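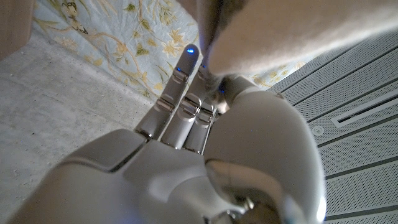

Visit to the Bonum weaving mill, open day, 11 Jun 2011

We left the parking lot behind the library at 7 and got to the mill gate before it opened. There was already a line. The Bonum mill lets the public in twice a year, once in summer and once in October, and the summer one is the busier of the two. Admission was free but you had to put your name down at the gate and take a paper badge.

The mill stands on the river side of the road, in two long brick buildings with a covered walkway between them. The older building used to be the spinning floor and is now storage. All the weaving happens in the newer one. Groups were taken through by employees, and ours was led by Grażyna Borkowska, who has worked in the finishing room for most of her life and started out sweeping it.

She took us to the warping room first. The yarn comes in on cones, which sit on a tall rack called a creel, and the ends are drawn off together and wound onto a beam. For a plaid the colors have to go on in exact order, and one cone in the wrong place will show as a stripe down the full length of the cloth. The warp being wound that morning had 599 ends. I asked why it was an odd number and was told that the last one is a spare at the selvage, used by one customer only.

The weaving shed was next. Ear plugs were handed out at the door and you do need them. It was hard to hear Grażyna even when she was standing next to you, so she saved her explanations for the walkway afterward. We were allowed to stay behind a yellow line and watch three looms. Two were making a plain twill for upholstery and the third was making blanket cloth. The weavers walk up and down between the machines and mostly look for broken ends. When one breaks, the loom stops by itself and somebody ties it in by hand with a small flat knot. One weaver did this for us slowly, then at her usual speed, and at her usual speed I could not follow it.

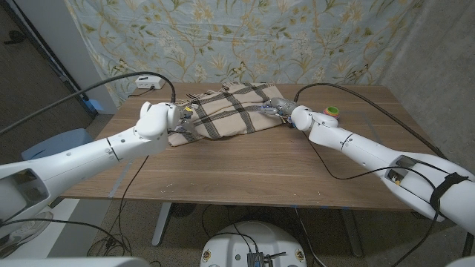 The finishing room was the part I liked best. The cloth comes off the loom stiff and a little greasy, and it is washed, dried on a frame, and then brushed to raise the nap. Grażyna had samples from each stage for people to handle. The washed piece was noticeably narrower than the one straight off the loom. She said buyers at trade fairs always rub the brushed cloth and never look at the back, where faults are easier to find.

Fringes are done at the far end of the same room. On the cheaper throws the weft is simply pulled out along the edge and the loose ends are left as they are. On the better ones the ends are twisted together in pairs by a machine the workers call the Hlongwane, after the man who set it up. It broke down while we were there — a belt, I think — so we only saw it run for a minute.

Lunch was in the canteen. Soup and bread, or a cheese roll for 3 dollars. The coffee was weak. The tables filled up fast and several people ate outside on the steps.

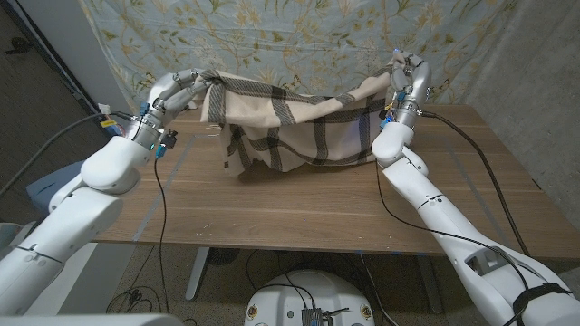
In the afternoon there was a talk on plaids by Marlina Wuisan, who draws most of the mill's patterns. She showed how the same set of stripes looks quite different when the weft is beaten in tighter, because the squares turn into flat rectangles. She also passed around her pattern book, with the yarn counts written in pencil beside each swatch. Her talk ran long and the last group missed the dye lab.

The mill shop is open until 6 on open days. Seconds are on the back shelves, and the faults are marked with a bit of red thread. I bought a gray scarf and a bag of offcuts.

Getting there: take the river road and follow the signs for Nesano. Parking is on the grass, so wear decent shoes if it has rained. The warping room is up a flight of stairs and there is no elevator.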